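Chapter 2: Teaching by Hand
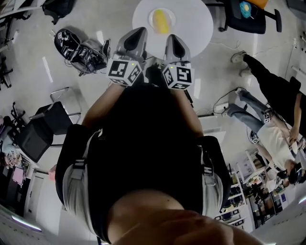 By March the robotics club at Hirkwood had stopped writing rules for every little motion and started showing instead. Members took turns with the hand-held grippers, picking things up and setting them down (more than 600 times, all told!), and the recordings became the lessons their robot would learn from. In this chapter you'll plan a project like theirs, beginning with 12 short practice runs, and we'll take our time over it. Before you read on, choose one small chore you do every day.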